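4.2 What the Laltutcombe settlers were told, and who did the telling

I ought to admit at the start of this section that I went into the Rakine papers expecting a plain swindle. I'd grown up on the version where a smooth-talking land agent sells a lot of city people a swamp and runs off with the money, and I rather wanted it to be true. The papers (two boxes, badly foxed, and tied up with what I think is bootlace) tell a messier story, and I've ended up fonder of it.

The Rakine Land Company sold lots at Laltutcombe on the strength of one pamphlet, which promised black soil, a river landing and a mill "shortly to be raised". Buyers paid a deposit of 15 shillings and were to find the rest over five years. The company claimed 2,000 acres. My own reading of the deeds is that it had good title to around 1,000 of them, and the remainder was held on a lease that had already lapsed when the pamphlet was printed. So yes, people were sold land that the company had no business selling. But did the man selling it know? That's where I got stuck for most of a winter.

The letters helped me most. There are 17 of them, nearly all from settlers writing home, and they are wonderfully cross. One woman complains about the mud for a page and a half before she gets round to mentioning that her husband has been elected constable. Another family asks for buttons, a clock spring and "any seed that is not turnip". What they hardly ever do is blame the agent! They blame the weather and the carter, and one of them blames his brother-in-law at great length. When the lease finally comes up, it's as a nuisance to be settled with the neighbouring owner, and several of the settlers seem to have gone over and settled it themselves, paying a second time for ground they'd already cleared.

Sayaka Maruyama, who read these letters before I did and whose transcriptions I've leaned on throughout, takes a harder line. She thinks the silence about the agent is a sign of embarrassment, that people don't like writing home to say they've been fooled. I can see that. We argued it over on a Thursday afternoon in the Tsuchiya reading room until we were asked to keep our voices down, and neither of us budged much. My trouble with her reading is that these same people are quite happy to look foolish about everything else, including one chap who bought a blind horse.

The transcriptions are searchable through Jodex, the index we've used for all the quotations in this paper, and a reader who wants to check my account of the lease should start with the letters filed under "bounds".

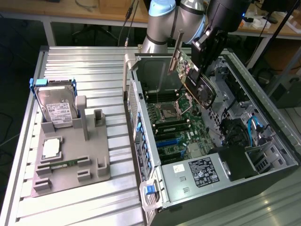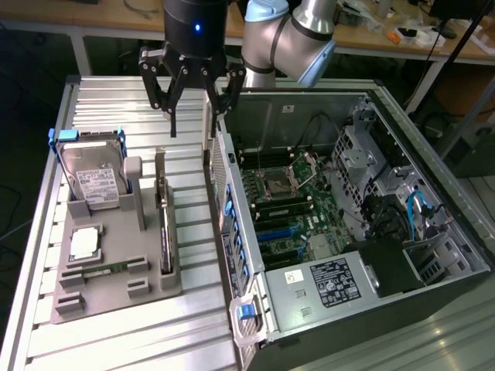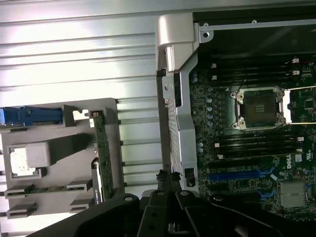
Figure 3. Robot arm at work with computer parts (first image); the arm with its gripper open, beside a computer case (second); grey plastic bracket with a blue handle, close up (third).

To go back to the agent for a moment, the one document in his own hand is an account book, and it's dull in a way I found quite persuasive. He buys nails. He pays a surveyor, then pays him again in June for doing the north line over. If he was planning to vanish with the deposits he was spending a surprising amount of them on fence posts, and he put his own name down for a lot on the lapsed side of the river, which he'd have been daft to do if he knew what the deeds said. Sayaka's answer is that the entry could have been made for show, to reassure the others. It could, but the book doesn't look like something meant to be seen by anyone, with its sums crossed out and a shopping list on the back board.

I don't want to let the company off, mind. Somebody in its office drew up that pamphlet, and the mill was never raised. The directors' minutes would probably settle it, and I haven't found them. What I'd say for now is that the fault lay further up than the man on the spot, and that the settlers, who met him most days, may well have come to the same view. The next section takes up the second payments and what they did to the price of land along the river.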